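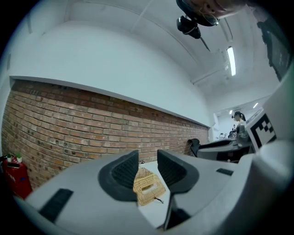 Small wicker basket on a white tabletop, brick wall behind.

ULTMONT WRESTLING CONFIRMS FORMAT AND RULES FOR THE WASILEWSKA CUP

Two-night tournament to be held at the Curico Hall, Girnuvthorpe, in August

Ultmont Wrestling has published the final format, entry list and rule changes for this year's Wasilewska Cup. The tournament will be staged over two consecutive evenings in August at the Curico Hall in Girnuvthorpe, with a capacity of 900 per night. Bell time on both evenings is 7.30 pm and doors open at 6.15 pm.

The field has been increased to 19 wrestlers. Thirteen enter directly on last season's ranking points. The remaining six meet in three qualifying matches on the first evening, and the three winners complete a bracket of 16. The eight first-round matches follow the qualifiers, which gives 11 matches on the opening card. The quarter-finals, semi-finals and final take place on the second evening.

Time limits have been revised. Qualifying matches are limited to eight minutes, first-round matches to ten and quarter-finals to 12. Semi-finals are limited to 15 minutes. The final has no time limit.

A match that reaches its limit without a fall or submission will no longer be declared a draw. The referee will restart it for a single three-minute period in which the first two-count wins. If that period also ends without a result, both wrestlers are eliminated and their next opponent receives a bye. Last year two of the four quarter-finals were drawn, and the second evening had to be rearranged during the interval.

"The old rule was written for a bracket of eight and was never revised when the bracket grew," said Genowefa Górecki, head of match operations at Ultmont Wrestling. "With this many matches on the first evening we need a result every time, and we need it inside a known number of minutes."

Count-outs remain at ten. Rope breaks are limited to three per wrestler in the semi-finals and final only – all earlier rounds use the standard unlimited rule. Outside interference leads to disqualification in every round, and the wrestler concerned loses all ranking points earned in the tournament.

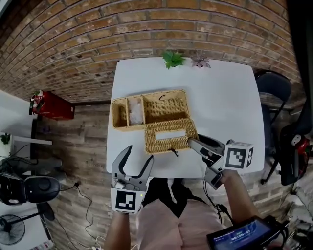

Can a wrestler who is injured on the first evening be replaced on the second?
Only if the medical officer rules the wrestler out before noon on the second day, in which case the place goes to the opponent beaten in the first round. After noon the place is left empty and the other wrestler goes through.

The ring for both evenings will be 18 feet square, measured inside the ropes, replacing the 16-foot ring used at the hall until now. The floor plan has been redrawn to suit. The entrance ramp moves from the north side to the east, the commentary position goes to the balcony, and the first row of seats is set back by a further half metre from the barrier. Wheelchair spaces stay on the south side with a level route from the main doors.

Cyprian Tokarz has been appointed senior referee and will take charge of the final. Two further referees will share the earlier rounds, changing over after every second match. Ring announcements will be made by Océane Perron in English, with match times and results shown on the screens above the ramp.

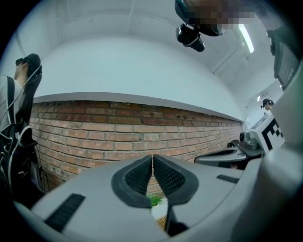
Both evenings will be streamed live through the Ultmont website, with a single commentary track by Lech Michalski. The stream opens 15 minutes before the first bell. Full recordings will be available to pass holders from 9 am on the following day and will stay online until the end of the season. Nothing will be filmed in advance, and the running order of the second evening will be fixed only when the last first-round match has finished.

Edivaldo Brandão, the defending champion, is seeded first and will face the winner of the third qualifier. He won last year's final by submission after a match lasting a little over 24 minutes. The second to fifth seeds have been placed so that they cannot meet Brandão before the semi-finals.

Last year's tournament was held over three evenings at the same hall and drew a combined attendance of 2,318. Two-night tickets go on sale first, followed a week later by any remaining single-night tickets. Under-14s must be accompanied by an adult. Tickets can be returned for a full refund up to seven days before the first evening.

The full rules, bracket and floor plan can be downloaded from the tournament page of the Ultmont website. Printed copies will be on sale at the hall.

Press accreditation requests should be sent to the Ultmont Wrestling press office, stating the name of the publication and whether a ringside photography position is needed. Ringside positions are limited and will be allocated separately for each evening.

ENDS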